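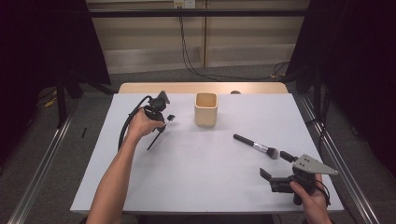

A square ceramic cup in light beige. Cafés in Drunemport must offer washable cups to sit-in customers under the new rule.

Drunemport cafés told to stop serving sit-in drinks in paper cups

Cafés and tea rooms in Drunemport will no longer be allowed to serve hot drinks in throwaway cups to customers who sit down inside. The town council's new rule comes into force on 9th July and covers 102 businesses, from the large coffee shops on Quay Street to the kiosk at the bus station, which has two indoor tables.

Customers taking a drink away can still be given a paper cup. Anyone who stays must be served in a cup or mug that can be washed and used again. It can be made of china, pottery, glass or hard plastic, and the council has not set a size or shape.

Businesses that break the rule will get a written warning first. A second visit that finds the same problem can lead to a fine.

Mairéad Mulligan, the councillor who put the plan forward in May, said the town's street bins were being emptied twice a day in summer and were still overflowing.

"Most of what we pull out of the bins by the harbour is cups," she said. "A good number of those were handed to people who then sat down at a table for half an hour. It seemed the obvious place to start."

A grant of up to £3000 is open to small cafés that need a dishwasher or extra shelving. To apply, a business must have 6 or fewer staff and must have been trading in the town for at least two years. The form is on the council website and paper copies can be picked up at the library.

Gallero, which has two coffee shops in the town centre, has already made the change at both. Its manager, Neusa Damasceno, said the company had bought plain stoneware mugs in one size and expected to lose a few each month.

"We break them, customers break them, and now and again one walks out of the door," she said. "It still costs us less than paper over a year. What we had to sort out was the washing up at lunchtime. We moved one person off the till between twelve and two and that has mostly dealt with it."

She said a few regulars had complained that their coffee went cold sooner in a mug. The shops now warm the mugs on top of the machine before filling them.

Other owners are less happy. Oluwaseun Omoregie runs Kondum, a sandwich bar on Mill Lane with a narrow counter and stools along the window. He has no room for a dishwasher and at present washes up by hand in a single sink.

"I've got four stools," he said. "People perch on them for ten minutes while they wait for the bus. Are they sitting in or taking away? I asked the council and got two different answers from two different people."

He has applied for the grant but said the money would not make his kitchen any bigger. He is thinking of taking the stools out.

The council said a customer counts as sitting in if they tell staff they plan to stay when they order. Staff will not be expected to chase people who change their minds. A page of guidance with common questions is to be sent to every business on the list, and officers will call in on any owner who asks for a visit.

Magdolna Bíró, who owns the Medve tea room near the church, said she had never used paper cups for sit-in customers and did not expect to notice the change. Her cups come from house clearances and very few of them match.

"People have their favourites," she said. "There is a green one that two ladies both want, and they come in early for it."

Cold drinks are not part of the rule for now. Plastic tumblers and milkshake cups may be looked at next year, along with takeaway food boxes. Ms Mulligan said she would like to see how the first part worked before going any further.

Schools, hospital wards and the two care homes on Station Road are exempt, as are stalls at outdoor events. The leisure centre café is covered, although it has been given extra time while its kitchen is refitted.

Melaniia Nechyporuk, who leads the council's waste team, said officers would spend the first weeks giving advice and did not plan to issue fines during that time. Her team will weigh the rubbish from the harbour bins over the summer and compare it with last year's figures. The results will go to the full council in the autumn.

Café owners who have not had a letter can check whether they are on the list by ringing the waste team or asking at the town hall front desk.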